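伊德拉陶瓷厂开放日走了一趟，顺便说说那条老街

早就听人讲，索姆罗镇（Soomro）上的伊德拉陶瓷厂（Edora）每年九月会开放一天，平时谢绝参观，连镇上的人也未必进去过。我惦记了两三年，每回不是出差就是忘了报名，今年总算赶上了。回来以后一直想写几句，拖来拖去拖到年底，再不写，那些细节怕是要忘光了。

从我住的地方过去要先坐火车到伊尔尼斯（Ilness），再换乡间巴士，456路，车不多，错过一班要等上40分钟。我运气还行，跑了几步就赶上了。巴士沿着河走，路窄，弯也多，车里坐的大半是拎着菜和面包回家的老人，一路上都在聊谁家的梨今年结得好。我靠着窗子听，听得半懂不懂的，心里倒是很舒服，觉得这一天还没正式开始就已经值回票价了！

厂门口排队的人比我想的多。登记的阿姨给每人手背上盖一个小蓝章，图案是厂里最老的一款水罐。参观分小组走，我们那一组正好六个人，除了我以外还有一家四口和一位带着速写本的老先生。导览的师傅说话慢悠悠的，手却一刻也不闲，一边讲一边把案子上的泥屑拢到一处，看得出是几十年的习惯。

先看的是练泥的地方。泥料从山后头的坑里挖来，要放一个冬天才用，师傅说性子急的泥烧出来爱裂。他让我们每人捏一小块试试，凉丝丝的，细得像放久了的黄油。那家的小女儿捏了一只刺猬，死活不肯放下，师傅就找了张油纸帮她包好带走。接着看拉坯和修坯，拉坯的是位年轻姑娘，一团泥在她手里眨眼工夫就站了起来，口沿收得又匀又薄，我们几个看得不敢大声喘气，等她用线一割，才不约而同地鼓起掌来。

我最喜欢的是上釉间。长长一排釉桶，盖子上用粉笔写着名字，有叫“雨前”的，有叫“旧邮局”的，都是历代师傅随口起的，有些连现在的人也说不清来历。釉浆看着灰扑扑的，和烧出来的颜色完全两码事，所以墙上挂着一块块试片，各色各样，背面都写着编号。导览师傅说，试片本上登记过的配方一共有2,053个，真正常年在用的不过一小把，其余的都是试出来以后舍不得扔。我问能不能看看那本子，他居然真的去取来了，纸边都毛了，中间夹着干掉的树叶，还有一张写了一半的购物单。

窑房那天没有点火，可以走进去站一站。里头比外面闷，说话有回声，老先生蹲在角落里画了好久，大家也都不催他，就在门口等着，顺便吃导览师傅分的姜饼。

出了厂，午饭是在镇上的乌莱罗小馆（Wulero）吃的，点了一份炖豆子，一份烤南瓜，面包随便添。盛菜的盘子就是伊德拉的次品，边上有一点点歪，老板娘说她专挑歪的买，便宜，而且每一只都认得出来。我后来又要了一杯热苹果汁，坐到太阳偏过去才起身。

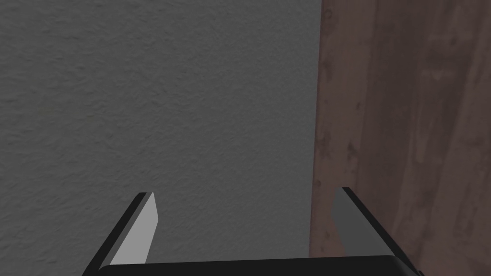

下午剩下的时间我都用来逛老街了。老街其实不长，从桥头到教堂，走得快一刻钟也就到头，可我来来回回走了三趟，光是看各家的墙就看不够。我看了一天的釉和泥坯，眼睛好像被调过了似的，对表面的粗细格外留心，像那种灰色的毛面墙，布满细小的疙瘩和坑洼，一点点光照过来就有了深浅，旁边再接一块红褐色、纹路已经见了风霜的木板，冷的和暖的挨在一起，我就觉得特别耐看。要是拿到上釉间去，师傅们大概也能照着配出一个颜色来，再随口给它起个怪名字吧。我在小本子上记了一笔，打算回家以后给自己那只补了又补的花盆也试试类似的搭配，到现在还没动手就是了。

回程前又折回厂里的小卖部，买了两只茶杯、一只装盐的小罐子。茶杯是“雨前”釉的，杯底的颜色比杯壁深，泡绿茶尤其好看。包装用的是旧报纸，裹得严严实实，我一路抱在怀里，巴士再颠也不怕。小卖部只收现金，想去的朋友记得提前换好零钱，镇上的取款机在邮局里头，邮局下午关得早。

另外几件小事也一并写在这里：厂里地面不平，要穿平底鞋；小朋友可以进，窑房那一段得大人牵着；报名要打电话，夏天一过就可以打了，接电话的多半就是盖蓝章的那位阿姨，人很热心，会顺便告诉你巴士几点来。我已经跟她讲好了，明年还去，到时候想把釉桶上的名字好好抄一遍。

2025年12月29日

版权归作者所有，转载请先留言 | 联系作者 | 返回顶部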